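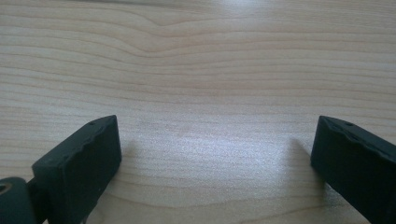

Pale wooden tabletop with the grain running lengthways.

Home | Kitchen | Workshop | Games Room | Contact

Looking after your game discs and cartridges

Most of what gets passed round about cleaning games is wishful thinking. I've kept a shelf of them going since I was at school, and this is what I'd bother with.

Discs. Wipe from the middle straight out to the edge with a soft, lint-free cloth. Going round in circles is how you get the long scratches a console struggles to read past. Toothpaste is the famous cure and I don't believe in it. I tried it on 3 old discs in August and 2 came out cloudier than they went in. The third hadn't worked before and didn't after.

Resurfacing kits. The Dullix one costs £18 and claims 756 repairs per kit. Who counted? It helped with light marks on the shiny side. Damage on the label side is usually the end of the disc, whatever the box says.

Cartridges. Don't blow into them. A cotton bud with a drop of isopropyl alcohol, run along the contacts, then left to dry for roughly ten minutes. Stubborn ones may want a second go — after that I'd suspect the console.

Storage. Upright, in the case, away from the radiator. Lollness sells a "gaming-grade" storage box that seems to me to be a box.

Ye-seo Bae
October 24, 2019

We use cookies to improve your visit. Accept | Manage settings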